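# Two-finger gripper stops short of closed after finger swap

**Darren Fothergill**

Bench cell, single arm, two-finger parallel gripper with a camera at the wrist. The task is tableware: pick up a spoon, put it in a bowl, move the bowl onto a plate. I replaced both fingers on Thursday because the old tips had worn round and thin handles were slipping out. The new ones are the long tapered type.

Since the swap the gripper stops short. Closed used to read 4000 counts with nothing in the jaws. Now it stops at 3521 and the controller reports "object held". The program then carries on as if it had a spoon, drives to the bowl and opens over it.

What I have done so far:

- Power cycled the controller and the gripper.
- Reran the arm homing routine. No change. Arm positions are fine.
- Removed the left finger and refitted it. Same reading.
- Raised the closing force one step. Same reading, slightly louder.

I can see a gap between the tips in the wrist view, but I can't tell whether it is normal for this shape. Do I have a mechanical stop somewhere, or do I just change the closed value in the config and move on?

---

**devby_bench**

Change the value. Mine was off after a swap too. Set closed to whatever it reads now and the fault goes away. If it comes back, change it again.

---

**Slamet Pillai**

Don't edit the closed value yet. If something is blocking the jaws, you will store the blocked position as correct and lose the ability to detect thin objects. Put the closing force back where it was as well.

The arm homing routine doesn't touch the gripper. They have separate references on most cells like yours, so the result you got from rehoming tells you nothing about the jaws.

Work in this order:

1. Move the arm to a clear position over the bench, high enough that the tips can't reach the surface or anything on it. Disable arm motion. Remove power from the gripper before putting your hands in it.
2. Take off both fingers, not only the left one. Wipe the carriage faces and the backs of the fingers. Thread-locker crumbs on a mounting face will tilt a long finger enough to make the bases or tips meet early.
3. With no fingers fitted, restore power, keep your hands out, and close. Write down the count. A reading of 4000 clears the drive and carriages, and you can go on to the fingers. If it still stops at 3521, the fault is in the gripper body or its reference.
4. Power off again. Fit one finger and tighten its screws evenly to the torque in the finger kit sheet. Power on and close. Repeat with the second.
5. Close with both fitted and look at the gap from the side and from the front. A gap that is even from tip to base points to the carriages or the closed limit. Contact at one end and daylight at the other points to a finger that isn't seated square.
6. Only when the mechanics are clean, run the gripper's own zeroing routine and let it store the new closed count.

After that, set the "object held" threshold. Do 14 empty closes, note the lowest count, and put the threshold 2 counts under it. Then close on the thinnest handle you use and confirm that it trips. If the empty closes scatter widely, stop and go back to the screws.

One more thing. Swapping finger type also moves the tool center point. New fingers that are longer than the old ones will touch down early, so teach it again before you run the task at speed.

---

**Szulc**

Agree with the order above. I would add a check of the wrist view after step 5. Save one still at the commanded closed position and keep it with the cell settings. Next time the fingers come off, compare the tips and the shape of the gap against it before touching any values. Use it as a coarse check only. It won't replace a feeler gauge, and the nearest parts are usually soft in focus.

My reference view: 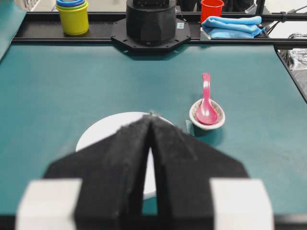 *Clastville, October*

Tips almost together, narrow vertical gap, both fingers sloping in to the same point. The arm mount on the far rail is in line with the tips, so I use it as the sighting mark for left-right drift. The plate behind the fingers is no use for that, it gets moved.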